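The household records in our home have now been kept under a single system for 16 months, and several readers of this blog have written to ask how it is arranged. I set out the method below in full, together with the changes made to it in October.

## Background

Before the present system was adopted, papers were kept in a kitchen drawer, in two shoe boxes, and in the glove compartment of the car. When the roof was damaged by hail, the insurer requested the original invoice from Tornosier, the firm that laid the shingles. It took me most of an evening to find it. It had been folded inside the manual for the Evine dehumidifier.

I emptied every location onto the dining table the following morning and counted 147 separate documents. More than half could be discarded at once. These were chiefly expired warranties, duplicate statements, and notices of meetings long past.

## Categories

All papers that are kept fall under one of 8 headings: house, car, health, taxes, school, insurance, appliances, and correspondence. I considered a ninth heading for pets and decided against it. The veterinary records are filed under health, with a colored tab.

Each heading has one folder. A folder that becomes too thick to close is reviewed before a second folder is opened. To date this has happened only with taxes.

Names on the folders are written in capital letters with a felt pen. I previously used printed labels, but the adhesive failed in the summer heat and the labels were found at the bottom of the cabinet.

## Retention

The following periods are observed in this household. They reflect our own circumstances, and readers should confirm what applies to theirs.

- Receipts for groceries and fuel are discarded once the monthly statement has been checked.
- Appliance receipts are kept for as long as the appliance is in the house. The receipt for the Fovitz range is the oldest in the folder.
- Correspondence is kept at the discretion of the person to whom it was addressed.
- Records of work on the house are kept permanently. The Kalogeropoulos survey of the property line belongs to this group and is stored flat.

My brother-in-law, Anas Shehata, has objected to the rule on correspondence, which he regards as too loose. His letters have been kept.

## The Monthly Review

The review takes place on the first free evening of the month, after dinner. Incoming mail is opened, sorted, and either filed or recycled at the same sitting. Bills are paid before they are filed, and the date of payment is written in the upper corner.

The task was expected to take an hour. It is usually finished in less, except in the weeks before taxes are due, when a second evening is set aside.

## Reference Books and Supplies

Books consulted in the course of the review are kept upright, within reach of the chair. A slotted black organizer with three upright compartments is well suited to this purpose, and a single paperback will stand in one of them with only a slight lean.
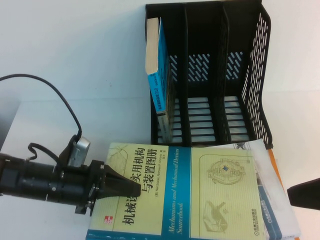
## Costs

The total outlay was 120 dollars, including the cabinet, the folders, and a shredder bought secondhand. The shredder has since been replaced under a neighbor's warranty claim, the details of which are too long to give in this post.

Questions on the tax folder have been received from several readers and will be taken up in a separate entry, once the current year's return has been filed.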